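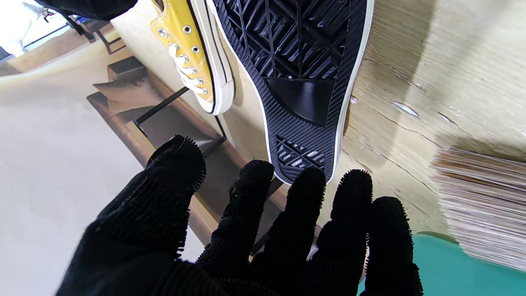
Black glove, black sneaker.

Looking After a Chess Set at Home
Posted 6/6/19 in Games and Hobbies

Wooden pieces need very little. Dust them with a dry cloth and skip the spray polish, which leaves a film that gets sticky in the grooves of the knights. Plastic club pieces can go in a bowl of lukewarm water with a drop of dish soap. Keep weighted ones out of the bowl and wipe them instead, or water gets in under the felt.

Felt bottoms come loose sooner or later. Peel off what is left, scrape the old glue with a dull knife and cut new circles from self-stick felt. I use Gillar felt in dark green. One sheet does a full set with enough left over for 7 spare pawns. 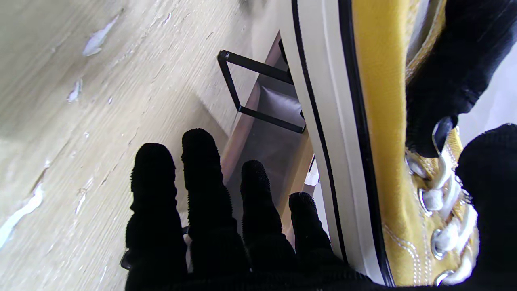
Rolled vinyl boards pick up lint and hand grease, mostly along the two edges where the players sit. Wipe with a damp cloth and dry flat. Canvas boards should be brushed first, with a soft brush and along the weave, and I would treat the mustard-yellow canvas of that high-top the same way. If you dust with a knit glove as nubby as the black one next to the shoe, go over the board with a smooth cloth after, especially on the light squares.

A board that won't lie flat can be rolled the opposite way and left overnight with a rubber band at each end. If it still curls, put it under
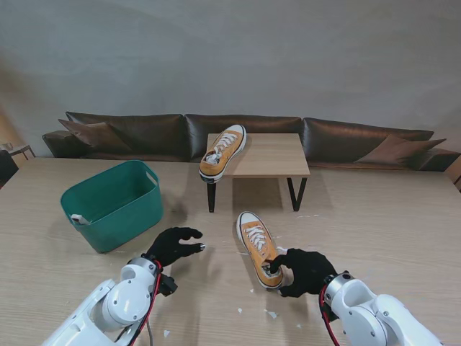

a stack of heavy books for three days. Don't use an iron on vinyl, even on low.

For storage, a Rorudar box with 18 sections takes the pieces two to a section, with room for a spare queen of each color. Keep it away from radiators. Wooden boards crack along the glue lines when the air gets too dry, usually by April in my house.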